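Soft finger slips when closing - Landex arm, home build

torvik_t
February 13, 2020 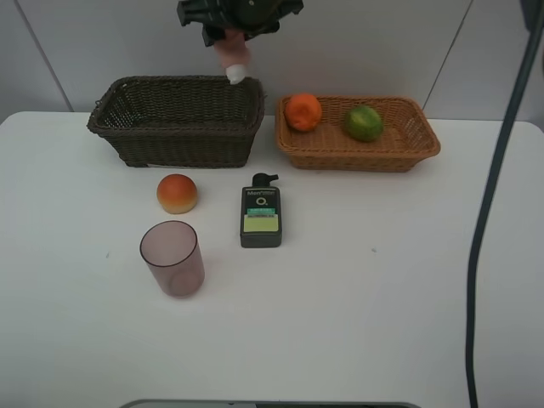 Is it better to run a soft finger with a position limit or with a current limit?
Use a current limit for closing, and keep a position limit only as a safety stop.

I got this rule from the Ineo manual and I follow it, but my grip is still not good. Round things turn away when the finger closes. The orange and the green fruit are the worst. Servo is set to 100 in the current register, closing in 13 steps. What do you change first?

gallumow
Steps. 13 is too few, the last one hits the fruit like a small hammer. I use many more near the end and few at the start.

roald_v
I do not agree with gallumow. I made 3,000 closings on the same kind of finger last winter and the step count changed almost nothing. The angle of the wrist changed a lot. If the housing is tilted, the finger pushes sideways before it pushes in.

torvik_t
Roald, my housing is angled, you can see it. I did this so the tip can reach over the rim of the dark basket. If I make it straight I think it will touch the wicker each time.

roald_v
Then raise the start point and come down straight. The tip is already at the rear rim in your picture.

gallumow
Fine, the wrist also. But please try the steps first, it is one line in the file and costs nothing. The wrist means a new calibration.

lunde_garage
Clean the tip with alcohol before you change any number. Mine got slippery after 1,000 cycles or so I believed - it was only dust from the bench.

torvik_t
Thank you all. I will clean, then steps, then wrist, in this order. Roald, which start height do you use?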